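Re: [plellach-list] Can they tidy a desk yet?

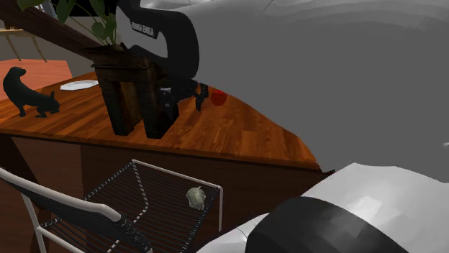

Simulated desk, gripper beside the small red object

Hi all, and sorry for the ramble! We ran the desk chore 217 times in simulation and got 91 clean finishes, so I'd say not yet, but I'm more hopeful than I was in February. The cat figurine is still my favorite thing to lose sleep over.

On Tuesday the Quiroga list wrote:
> Has anyone got past 8 pickups in a row?
> We stall at 2.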